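Status: version 3, frozen 6/19/20. Corrections go into the errata file until the next version is cut.

# Flavoretti

Flavoretti is a table of transcribed recipes from community cookbooks: the stapled, spiral-bound and cerlox-bound kind sold at school fairs and church halls. It holds 814 recipes from 44 booklets, with the ingredient lines split into fields and the method text left as printed.

The data was put together to study how home cooks wrote down quantities before and after metric labels came in. It can be used for other things, with the limits listed further down.

Maintainers: Rekha Nigam (transcription, schema), Ramiro Villalobos (unit tables, scripts).

## Contents

| File | What it holds |
|---|---|
| `booklets.csv` | One row per booklet: short title, binding, region, decade, condition |
| `recipes.csv` | One row per recipe: title as printed, section heading, yield, method text |
| `lines.csv` | One row per ingredient line, raw and parsed |
| `units.csv` | Unit strings as printed, mapped to a normal form |
| `doubled.csv` | Both keyings of the recipes that were transcribed twice |
| `errata.md` | Known mistakes in the frozen version |

All files are UTF-8 with Unix line endings. Fields are comma-separated and quoted only where needed. Fractions printed as a single character are stored as digits and a slash in the parsed fields, and kept as the single character in the raw field. If your spreadsheet program turns fractions into dates on opening, import the column as text.

## Sources

The booklets came from two places. The larger share was bought in boxes at estate sales and fetes. The rest was lent by families for scanning and returned. Booklets with a named publisher and a price on the back cover were left out, as were product booklets given away with stoves, mixers and flour.

Region is coded from the address or phone exchange printed in the booklet. Where neither is printed, region is blank. We did not guess from spelling or from the names of contributors. Decade is coded from a printed year where there is one. Otherwise it comes from dated advertisements, and the `decade_basis` column says which.

Contributor names are printed beside most recipes. They have been removed from the released files, along with house names and phone numbers in the advertisements. Where a name is part of the title ("Aunty somebody's sponge"), the name is replaced by `[N]` and the rest of the title is kept.

## Transcription

Transcribers typed what was on the page, misspellings included. Handwritten notes in the margins were typed into a separate `marginal` column and never merged into the printed text, even where the note plainly corrects it. Crossed-out text is marked with a double tilde at each end. Stains that hide a word are marked `[illeg]`.

Of the recipes, 400 were keyed twice by different people who did not see each other's work. Differences were settled by a third reader from the scan. Both keyings are in `doubled.csv` so that anyone can work out their own agreement figure. We don't publish one, since it moves a great deal with how punctuation is treated.

Common differences between the two keyings:

- `T.` and `t.` confused in booklets typed on a worn machine
- a full stop after an abbreviation kept by one keyer and dropped by the other
- "desertspoon" silently corrected to "dessertspoon"
- oven instructions typed as part of the title when printed on the same line

The first of these matters most. A tablespoon read as a teaspoon changes the quantity by a factor of three in Canadian booklets and four in Australian ones. Every line with a single-letter spoon abbreviation was checked again against the scan before the freeze.

## Parsing

Each ingredient line is split into quantity, unit, ingredient and remark. The splitter is a set of plain rules called Tomar. It reads from the left, takes the longest string that can be a quantity, then looks up the next word or words in `units.csv`. Whatever is left up to the first comma or bracket is the ingredient. The remainder is the remark.

```
raw: 3 heaped cups S.R. flour, sifted
quantity: 3
unit: cup
unit_mod: heaped
ingredient: S.R. flour
remark: sifted
```

Lines that Tomar could not split cleanly were done by hand and carry `parsed_by = hand`. Most are one of these:

- two ingredients on one line joined by "and"
- a quantity given after the ingredient ("butter, size of an egg")
- a price or a tin size in place of a weight
- an ingredient that appears only in the method

The last kind is more common in the older booklets, where milk, water and salt are often left off the list. These get a line with an empty `raw` field and the value `method` in the `origin` column. Filter on `origin = list` if you want only what was printed as an ingredient.
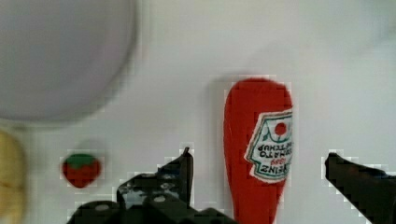 Vessel words are kept in their own small table inside `units.csv`, marked `class = vessel`. Cup, breakfast cup, teacup, basin and bowl all turn up as measures, and only the first has a value that can be defended. The others have a normal form and no volume. An earlier version gave the teacup a fixed volume taken from a household manual. Ramiro removed it after the value was found to make several scones impossible to roll out.

"Cup" has two volumes in this data, one for each country, and the volume is looked up from the booklet's region. If the region is blank, the volume is blank. The same applies to "tablespoon". "Pint" is treated as imperial throughout, and "quart" follows it. There are Canadian booklets that print recipes clipped from American magazines, and in those the pint is likely the smaller one. We have no reliable way to spot them. The `clipped` flag marks the few that say so.

Weights are less trouble. Ounces and pounds are converted to grams without rounding in `grams_exact` and to the nearest sensible kitchen figure in `grams_kitchen`. Use the first for arithmetic and the second for display. Tin sizes are left as printed, so a "400 g tin" stays a tin with a remark and is not added to the weight of the recipe.

## Oven temperatures

Temperatures are stored as printed, with the scale in a separate column. Where the scale is not printed it is filled in from the rest of the booklet if every other recipe agrees, and left blank if they don't. Words such as "moderate", "quick" and "slow" are stored as words. Some booklets have a table inside the front cover that gives a number for each word, and separate numbers for gas and electric. These tables are transcribed in `booklets.csv` as free text. They do not agree with each other — "moderate" in particular covers a wide span — and we have made no attempt to average them.

## Known problems

1. Slices and squares are over-represented. Sweet recipes outnumber savoury ones in nearly every booklet, and this reflects what people sent in. It should not be read as a record of what they ate.
2. One booklet is missing its centre pages. Its recipe titles are in the index but the recipes are not, and they are not counted in the total.
3. The same recipe may appear in several booklets under different titles. Likely duplicates share a `family` value, assigned by hand. The assignment was strict: same ingredients in the same proportions, or it was left alone.
4. "Shortening", "copha", "dripping" and "lard" are kept apart. "Butter or marg." is one ingredient with that exact name.
5. Section headings are as printed. A jelly salad may be under Salads, Desserts or Luncheon.
6. French text in the Quebec and New Brunswick booklets was typed without accents by one keyer. The accents were put back in August from the scans, and a few may have been missed.

## Uses we would advise against

Do not cook from the parsed fields. They drop the order of work, and several preserving recipes in the set use methods that are no longer thought safe. The pickled mushroom and bottled bean recipes carry `safety = old_method` and should not be republished without a note.

Do not use the set to compare regions by taste or income. The booklets were not sampled. They are what was in the boxes.

## Related tables

Pralidska is a separate list of ingredient names with plural and singular forms, brand names reduced to a general word, and Australian and Canadian names for the same item set side by side (capsicum and bell pepper, cornflour and cornstarch, icing sugar for both). It joins to `lines.csv` on `ingredient_key`. It is kept apart because it changes more often.

Flenska holds the scan index. The scans themselves are not released. Requests to check a single line against its page can be sent to Rekha with the recipe ID and line number.

## Changes in this version

- teacup volume removed
- `unit_mod` split out from `unit`; "heaped", "scant", "level" and "rounded" moved there
- `decade_basis` added
- spoon abbreviations rechecked
- two product booklets taken out after their back covers were found loose in another box
- method text no longer has its line breaks removed

## Reporting errors

Give the recipe ID, the line number and what you think the page says. If you own a copy of the booklet, say so and mention the printing if there is one; several were reprinted with corrections and the pages don't match. Reports about spelling will be closed unless the scan shows something different from the file.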